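About Udel

Udel is a cooking school with one table. We mention it early because people arrive expecting rows of steel counters and a rack of white jackets, and then they stand in the doorway for a while doing sums. There is one table, it seats eight if everybody keeps their elbows in, and we have been teaching at it since we opened.

How it started

Minoru Kudo used to run the lunch counter at Jillen, a furniture store that sold more soup than sofas. Fumiko Sugiyama taught evening classes upstairs in the same building, mostly bread, and mostly to people who had already bought the mixer. When the store closed, the two of them ended up with the counter's bowls, a lot of chopsticks and a lease on a back room that used to belong to Ciobanu, the tailor. We still find pins.

The first class was knife skills. Seven people came and learned to chop an onion, and then all seven went home and left us with every single cup, bowl and board in the place. Fumiko says this was the moment the school found its subject. Minoru says it was the moment he found out how small the sink was.

What we teach

We do teach cooking. There's rice, broth, pickles, a decent omelet and a layered cake that takes all afternoon and tastes a little like the kind you get in a wrapper (we have made our peace with this). But the class people write to us about is the other one, the last forty minutes of every session, which we call the Clear. It covers what happens to a table after people have eaten at it, and you can't leave before it's over. Your coat is behind Minoru.

The Clear has a few house rules. Cups lie on their sides in the rack. Bowls stand on edge, and chopsticks go wherever they'll stay put, which is a matter of faith. Wrappers and napkins get collected in one place before anybody touches a dish. Spilled rice is dealt with by the person nearest to it, whoever spilled it, and there is no appeal.

We also hold firm views on trays. A tray is for carrying things. Leave a tray on the table and within an hour it will be storing something, usually mail.

A crumpled napkin and a Pandan cake wrapper in the clear container, with a slate-blue bowl beside it, in one picture; in the other, rice on the speckled mat and cups in the gray rack.

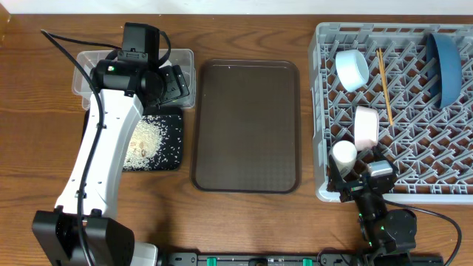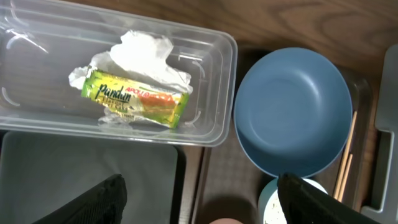 The table

It's wood, reddish-brown, and older than the school. We bought it from Nikedia, a restaurant supply place two streets over that had been using it to hold up a printer. It cost $369, delivered, and the delivery part consisted of two men carrying it down the sidewalk while Fumiko walked in front and apologized to people.

We oil it every July, when we close for a week and the whole building smells like a boat. Please use a mat. You'll be told this again when you get here.

Who comes

All kinds of people. We get couples who want to cook together and would like to find out under supervision whether that's a good idea. We get students moving into a first apartment, sent by parents who have seen the last one. One retired bus driver has taken the rice class five times and makes better rice than we do - he says he comes for the washing up.

We teach 200 people a year, give or take nobody, because that's how many chairs and evenings we have. We were once invited to expand into a space that held 500. Minoru went to look at it, asked where the sink was, and came home.

Classes and booking

Evening classes start at 6:30 and end when the rack is full. Children are welcome at the afternoon sessions from age nine, and are generally better than adults at chopsticks in racks.

Aprons are provided. Bring a towel from home, one you don't love. If you have an allergy, tell us when you book and then tell Fumiko again at the door, and she'll write it on the wall.

The entrance is through the courtyard, past the bikes. The sign still says Ciobanu Alterations. We do not do hems.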